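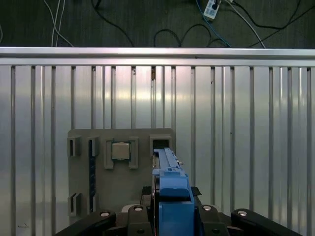 Bread notebook — rye starter, second flour trial
February 2018

14 shares | 6 comments

Very good week for the rye! The starter from the November batch (still called Tudon, after the jar label) has gone onto the Pestero wholemeal and it has never smelled better. Apples, a bit of yoghurt, none of that nail varnish note we had all through the autumn.

Feed as before: 56 g starter, 107 g flour, same weight of water, lid resting on top. Kitchen shelf, 29 degrees by the boiler pipe, which I know is warmer than most books like. It doubled before lunch and was domed right up under the lid when I came back to it. I tried the float test out of curiosity and it sank, as rye always does for me. I have stopped minding.

Baked 2 tins. The first went in as soon as the flour on top showed cracks — lovely open crumb for a rye, mild, slightly damp in the middle even the next day. The second I left until the cracks had run together and it had begun to dip. Sourer, closer, and the crust had that dark malty edge I keep chasing. If I could have the crumb of the first and the crust of the second I would be insufferable.

Things to try: scald a fifth of the flour the night before. Caraway in one tin only. Longer in a cooler oven with the foil off. Also weigh the water properly, as the old jug reads high and I keep forgetting.

The Essien flour is still in the cupboard and needs using. It drinks far less water and makes a slack dough at the same weights, so hold some back and look at it before adding the rest. It should feel like wet clay and stick to everything, spoon included. 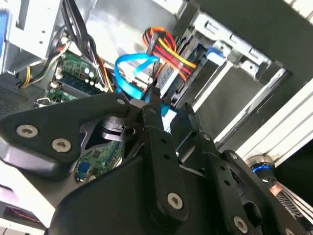 Eftychia Vlachopoulos thinks the dip in the second tin was the shelf more than the timing, and would drop it to somewhere cooler for the last rise and leave everything else alone. She also wants the scald done with boiling water straight off the kettle, stirred hard, then covered until morning. Fine by me, I'll do hers and mine side by side and slice them cold.

Starter fed again tonight, spare in the fridge.

Contact | © Pamorus Notebooks | Back to top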